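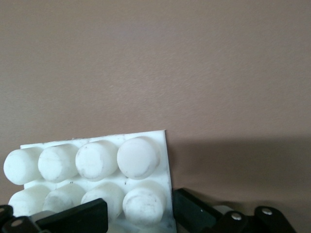 302호 거주자는 서면으로, 9월 공사 때 단수가 이틀 연속 이어지면 집에 환자가 있는 세대는 버티기 어렵다며 급수관 교체를 한 라인씩 나누어 해 달라고 요청하였다. 같은 내용의 의견이 1층 세대에서도 구두로 들어와 함께 접수하고, 제2호 안건에서 다루기로 하였다.

프라너 연립 주민 정기회의 회의록

일시: 2022년 7월 17일 오후 7시 30분
장소: 나동 지하 회의실
참석: 가동 9세대, 나동 11세대, 다동 7세대 (위임장 제출 세대 포함)
의결 정족수: 충족
기록: 관리실

회의 순서
1. 전회 회의록 확인
2. 급수관 교체 공사 일정
3. 분리수거장 이전
4. 주차 구획 재도색
5. 지하 창고 사용 규정
6. 기타

1. 전회 회의록 확인

전회 회의록은 게시판에 2주간 게시되었다. 다동에서 옥상 방수 하자보수 기간이 잘못 적혔다는 지적이 있었다. 계약서를 확인한 결과 3년이 맞으므로 해당 부분을 고치고 나머지는 원안대로 확정하였다.

2. 급수관 교체 공사 일정

시공사 플레르노에서 제출한 공정표를 검토하였다. 공사는 9월 첫째 주에 가동부터 시작하고, 나동과 다동 순으로 진행한다. 교체 대상은 지하 저수조에서 각 동 입상관까지이며 세대 내부 배관은 포함되지 않는다. 세대 내부까지 바꾸고자 하는 집은 시공사와 따로 계약한다.

공정표 원안은 동별로 이틀 연속 단수하는 방식이다. 서두에 접수된 의견과 관련하여 라인별로 나누어 시공할 수 있는지 시공사에 전화로 문의하였고, 가능하지만 전체 공기가 나흘 늘어난다는 답을 받았다. 추가 비용은 장비 대여료 60만 원이다.

논의 내용은 다음과 같다.
가동: 공기가 늘어나도 하루 단수 시간이 줄어드는 쪽이 낫다.
나동: 추석 연휴와 겹치지 않는다면 찬성한다. 연휴 전에 끝나지 않으면 나머지 라인은 연휴 뒤로 미루어야 한다.
다동: 비용은 수선적립금에서 쓰고 세대별로 따로 걷지 않았으면 한다.

표결 결과 라인별 시공안이 찬성 21, 반대 4, 기권 2로 가결되었다. 단수 시간은 오전 9시부터 오후 5시까지로 하고, 시공사는 단수 사흘 전까지 각 라인 출입구에 안내문을 붙인다. 환자나 영아가 있는 세대는 관리실에 미리 알리면 식수를 배달받을 수 있다. 비상 급수는 나동 앞 소화전 옆 임시 수도를 이용한다.

저수조 청소를 같은 기간에 할 수 있는지 질문이 있었다. 올해 청소는 상반기에 마쳤으나 배관 교체 후 한 번 더 하는 것이 좋다는 의견이 많아 견적을 받아 보기로 하였다.

3. 분리수거장 이전

현재 다동 뒤편에 있는 분리수거장을 정문 옆 화단 자리로 옮기는 안건이다. 다동 1층 세대에서 냄새와 새벽 소음으로 창문을 열 수 없다는 민원이 163건 접수되었다(작년 1월 이후 누계, 같은 세대의 중복 민원 포함).

정문 쪽으로 옮길 경우 수거 차량이 단지 안까지 들어오지 않아도 된다. 반면 가동에서는 정문 바로 옆이 되면 외부인이 쓰레기를 버리고 갈 것이라고 반대하였다. 지금도 화단에 음료 컵과 담배꽁초가 버려지는 일이 잦다고 한다. 화단의 회양목은 다동 뒤편으로 옮겨 심자는 의견과, 여름에 옮기면 죽는다는 의견이 있었다.

지붕과 잠금장치가 있는 수거함을 설치하는 조건으로 다시 논의하였으나 결론이 나지 않았다. 수거함 업체 크래독의 견적은 철제 4칸 기준으로 받아 둔 상태이며, 바닥 콘크리트 공사비가 빠져 있다. 업체에 바닥 공사를 포함한 견적을 다시 요청하고 다음 회의에서 표결한다. 그때까지 다동 뒤편 수거장의 유리병 배출은 오전 8시부터 오후 9시 사이로 제한한다.

음식물 수거통 세척은 주 1회에서 주 2회로 늘린다. 8월 말까지 시행하고 이후는 날씨를 보아 정한다.

4. 주차 구획 재도색

선이 지워진 구획이 많아 재도색하기로 한 것은 전회 의결 사항이다. 오늘은 구획 폭만 논의하였다. 현재 폭은 2.3미터이며 2.5미터로 넓히면 전체에서 세 면이 줄어든다.

등록 차량이 이미 주차면보다 많아 면수를 줄이기 어렵다는 의견이 다수였다. 기둥 옆 구획만이라도 넓혀 달라는 요청에 대해서는 기둥 옆 여유 공간을 실측한 뒤 시공업체와 상의하기로 하였다. 경차 구획은 정문 쪽에 두 면을 둔다.

도색하는 날은 차량을 모두 빼야 한다. 인근 도르나노 상가 주차장을 하루 빌리는 방안을 상가 관리사무소에 문의한 결과, 영업이 없는 날에 한해 무료로 쓸 수 있다는 답을 받았다. 날짜는 급수관 공사가 끝난 뒤로 잡는다.

방문 차량 스티커는 관리실에서 계속 발급한다. 밤 10시 이후 방문 차량은 연락처를 앞 유리에 두어야 한다.

5. 지하 창고 사용 규정

지하 창고 복도에 내놓은 물건 때문에 소방 점검에서 시정 권고를 받았다. 권고 내용은 통로 폭 확보와 가연물 제거이다.

다음과 같이 정한다.
가. 복도에는 물건을 두지 않는다. 자전거도 포함한다.
나. 현재 복도에 있는 물건은 7월 말까지 치운다. 기한이 지나면 사진을 찍어 게시판에 붙이고, 게시 후 14일이 지나도 찾아가지 않으면 폐기한다.
다. 폐기 비용은 소유 세대가 확인되면 그 세대에 청구한다.
라. 창고 칸 안에 부탄가스, 페인트, 시너를 보관하지 않는다.
마. 창고 열쇠를 잃어버린 세대는 자물쇠 교체 비용을 부담한다.

나항에 대해 14일은 짧다는 의견이 있었으나 휴가로 집을 비우는 세대는 미리 연락하면 기한을 늘려 주는 것으로 하고 원안대로 의결하였다. 제습기 설치 요청은 전기 용량을 확인한 뒤 다시 논의한다. 장마 기간에는 창고 출입문을 열어 두지 않는다.

6. 기타

관리비 통장 이자 1034원이 6월분 수입에 빠져 있어 7월분에 합산하여 공고한다.

나동 2층과 3층 사이 계단등이 켜졌다 꺼졌다 한다는 신고가 있었다. 전구를 교체했는데도 같은 증상이어서 센서를 바꾸기로 하였다.

옥상 출입에 관하여, 빨래와 이불은 낮에만 널고 해가 진 뒤에는 문을 잠근다. 옥상 화분은 배수구에서 1미터 이상 떨어뜨려 놓는다. 다동 옥상 배수구 한 곳이 흙으로 막혀 청소가 필요하다.

층간 소음과 관련해 밤 10시 이후 세탁기와 청소기 사용을 삼가 달라는 안내문을 엘리베이터가 없는 동에도 같은 형식으로 붙인다. 아이들이 단지 안에서 공을 찰 때는 가동 옆 공터를 이용하도록 한다.

인터넷 업체의 중계기 설치 제안은 임대료 조건이 불분명하여 보류한다.

결정 사항
급수관 공사: 라인별 시공, 9월 첫째 주 시작
저수조 추가 청소: 견적 접수
분리수거장 이전: 다음 회의에서 표결
주차 구획: 폭 유지, 기둥 옆은 실측 후 협의
지하 창고: 규정 의결, 복도 물건 7월 말까지 정리
나동 계단등: 센서 교체

다음 회의는 8월 셋째 주에 열며 날짜는 게시판에 공고한다. 회의록에 대한 이의는 게시일로부터 7일 안에 관리실에 서면으로 낸다.

폐회: 오후 9시 10분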